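Dromton library opens late on Friday from August

The library in Dromton will stay open until 8 in the evening every Friday, starting in August. The decision was made after 328 readers answered a short survey in spring. Most of them wrote that they finish work too late to return their books or to sit and read.

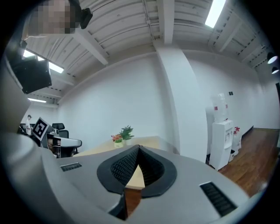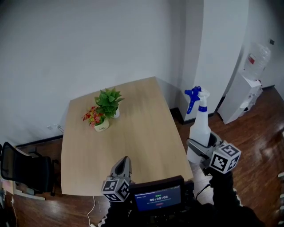

A wooden table, and in the second photo two potted plants on it.

"We had many requests from parents and from people who work in shifts," said Noman Bangash, who is responsible for the opening hours. "One evening in the week is a modest beginning, but we are glad to make it."

During the late hours the reading room on the first floor and the children's corner will be open. The copy machine will be switched off at 7, as before. New members can register until half past seven and should bring a proof of address.

The library has also bought 200 new titles, among them 19 in large print. They can be reserved at the desk or by telephone. A reservation is kept for five days and after this the book goes to the next reader on the list.

The bus from Mota stops in front of the building, and the last one back leaves at 8.20. The small branch in Clideck keeps its present hours until the end of the year.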